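Hefin Maddocks
Right. Cloth thread. Have been putting this off for weeks, typing it between loads so bear with

Hefin Maddocks
Background for anyone new: I am the person with too many cloths. Tea towels, dusters, napkins, the odd bit of old pillowcase. Used to live in one drawer. Drawer stopped closing in July

Hefin Maddocks
Last thread on this got 3,368 views which is mad for a thread on a drawer. Most of you wanted to know about folding. Some of you wanted me to bin the lot. No

Hefin Maddocks
So. First thing. Everything out. All of it, on the bed, even the ones at the back you've forgotten. Found a napkin from my sister's wedding and a sock

Hefin Maddocks
Three piles
kitchen
cleaning
nice

"Nice" is napkins and anything I'd be cross about if someone did the oven with it

Hefin Maddocks
Anything with a proper hole goes to cleaning. Anything that smells after a 60 wash goes out. Was strict about the smell one. Lost a few good ones

Hefin Maddocks
Second thing, baskets. Small ones, with holes in the sides, so a bit of air gets round. Deep boxes are hopeless for this, you end up digging and the whole lot comes up like a scarf out of a magician's sleeve

Hefin Maddocks
I measure the basket THEN decide the fold. Did it the other way round for years. Lovely neat squares that didn't fit anything

Hefin Maddocks
Third thing, and this is the bit people argue with me about. Hold it up first. By the top corners. Let it hang. Don't just drop it on the table and start folding, you'll be chasing the creases all the way across

Hefin Maddocks
Stripes help massively btw. If the stripes hang straight the cloth is straight. If they lean you've got hold of the wrong bit. Plain ones you have to go by the hem and hems lie

Hefin Maddocks
Mauve and white stripe, over the little white basket. And the table top

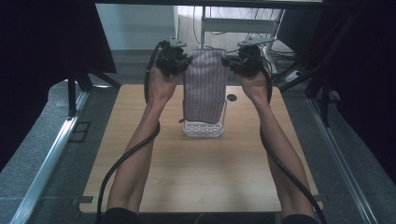
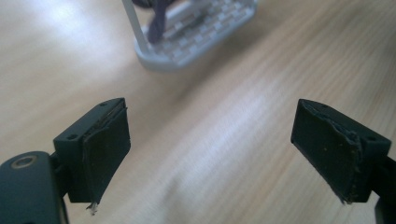 Hefin Maddocks
Ok so the fold. Long edge to long edge first, smooth it with the flat of your hand from the middle out. Then in thirds. Then once more if your basket's shallow

Hefin Maddocks
Someone always asks why thirds. Half and half again gives you a fat edge on one side and they topple. Thirds stand up on their own. Mostly

Hefin Maddocks
Ribbed fabric is thicker than it looks so do it a bit looser. If you press it really flat it just springs back at you in the night. I've opened that drawer to a right mess

Hefin Maddocks
Then in on their edges, like files, fold facing up. You want to see every one from the top. If you're stacking them flat you will use the top 2 for ever and the bottom ones will never see daylight

Hefin Maddocks
12 to a basket is my limit. Can get more in. Tried it. Pull one out and its neighbour comes with it

Hefin Maddocks
Kettle. Back in a min

Hefin Maddocks
Back. Replies say do I iron them. I do not iron them. Shake hard, peg straight, fold the same day. The napkins get ironed if people are coming and it's people I want to impress

Hefin Maddocks
Fabric softener: no, not on anything that's meant to dry a plate. Makes them slidey and they push the water about. Vinegar in the drawer of the machine if they've gone stiff. Only a splash

Hefin Maddocks
Where did I get baskets, asked four times now. Barnik, the shop in Tokden next to the chemist, the bargain shelf right at the back. They had loads last month, cant promise now. Take a tape measure

Hefin Maddocks
Mine go in a 770 mm cupboard and I get a row of them with a gap at the end for the dishcloths. Measure inside the cupboard, INSIDE. The hinges eat more than you'd think. Ask me about the first set I bought

Hefin Maddocks
Ok you asked. They went in beautifully and the door wouldnt shut. They're in the shed with pegs in

Hefin Maddocks
Table matters as well. Something flat at a decent height. I used to do it on the bed and my back was shot by the third pile. Wipe it first or you're just ironing crumbs into your clean towels

Hefin Maddocks
Labels: didn't bother. You can see what's in there. Did try writing KITCHEN on a bit of card, fell out, found it in a pan weeks later

Hefin Maddocks
Re the question about fitted sheets, different thread, different mood, not tonight

Hefin Maddocks
Still to do: the cleaning pile, which is bigger than the other two togther, and the tablecloths, which I've been pretending are somebody else's problem

Hefin Maddocks
Machine's just beeped. That's the towels. Will post the cupboard when it's in and the door shuts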